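5.3 Failure during two-arm regrasp

The most frequent fault in the assembly trials was a loss of hold by one gripper while the other was still closed on the part. It came up in 30 of the 100 runs of the frame task and in none of the single-arm tasks of Section 5.1. The controller did not detect it in most cases. The arm that had lost the part kept following its planned path, and the arm that still held it took the full load plus whatever torque the free end produced.

We first put the fault down to finger wear. The fingers on the Palon cell were replaced after 500 closures and the rate did not change. Logged joint torques pointed to a different source. Both arms were run in position mode with the grasp treated as rigid, and the two base frames had been calibrated separately. A small error between the base frames is harmless when each arm works on its own part. When both arms hold one stiff part, the same error becomes an internal force that grows along the path. Plastic tubing bends enough to hide this force over the first part of the motion. The hold is then lost suddenly, usually on the arm with the smaller contact area.

The grasp locations matter for this reason. Figure 7 shows the right gripper at the lower end of the vertical tube, where the surface is curved and close to a threaded section, while the left gripper bears on the crossing point of the tubes. Of these two contacts, the one on the vertical tube was the first to slip in nearly every failed run.

The stop logic inherited from the Allmont planner made matters worse. It checks gripper opening against a fixed threshold. A finger that slides along a tube without leaving it does not change its opening, so the check passes. In four runs the stop came only from the joint torque limit, by which time the part had turned 90 degrees about the remaining grasp. One of these runs ended with a cracked tube. No person was inside the cell, but we consider the event reportable under our own lab rules, and the Golob task was suspended for most of July.
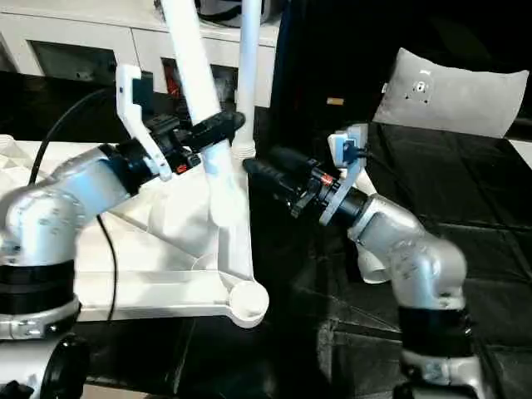

Figure 7. Two-arm grasp on the white tubular frame. The left gripper is at the tube crossing and the right gripper at the lower end of the vertical tube.

Two changes were made before trials resumed. The right arm now runs in a compliant mode whenever both grippers are closed, and the Follari monitor compares the wrist torques of the two arms at each control step. A mismatch that lasts longer than 30 ms stops both arms with the grippers held closed. Opening on a stop was considered and rejected, as a dropped frame could strike either forearm.

The monitor does not cover the case in which both contacts slip together. We did not observe this case, and we have no test for it at present.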